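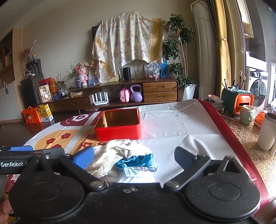 Cream knit and the blue cloth, in a jumble. Red tin behind.

Subject: Shrinkage on cotton knits, 60 C vs cold

ohol_knits
Posted in Fabric Care, September
I have been logging shrinkage on cotton knits. Piece marked at 35 cm lengthwise with thread, washed at 60 C, tumble dried, measured flat after an overnight rest. Loss was 16 mm on the first cycle and almost nothing on the second. Detergent was Nustum powder. Is the dryer or the water doing this?

pilt_warp
Mostly the dryer. Knit loops get stretched lengthwise during finishing. Tumbling lets them relax. Wash at the same temperature, dry flat, and compare.

Hetmont_user
Disagree. Hot water alone will relax most of it. I ran the same jersey at 60 with flat drying and lost nearly as much as with the dryer. Agitation matters more than people here admit.

pilt_warp
Same jersey, same roll? Two rolls from one mill can differ by more than what you are measuring.

Hetmont_user
Same roll. Cut side by side.

ohol_knits
Mine were from one roll too. I did not control for spin speed.

zed153
Spin speed won't matter much for length. It will for skew. Check whether the side edges still run parallel to the wales. Also, what was the load size? A half-empty drum is rougher on knits.

ohol_knits
Half load. Edges are off slightly at one end.

pilt_warp
Then you have two effects mixed together. Repeat with a full drum. Measure at three places across the width and average them.

Orysia Holovko
I use the Zinchenko method: soak in cold water for one hour, no agitation, dry flat, measure, then do the hot wash. The soak figure gives you relaxation by itself. Anything beyond that is wash or dryer.

Hetmont_user
One hour is short for heavy knits. I leave them overnight.

ohol_knits
Will cut four new pieces and run soak, hot flat, hot tumble, and a cold wash. Results go in this thread.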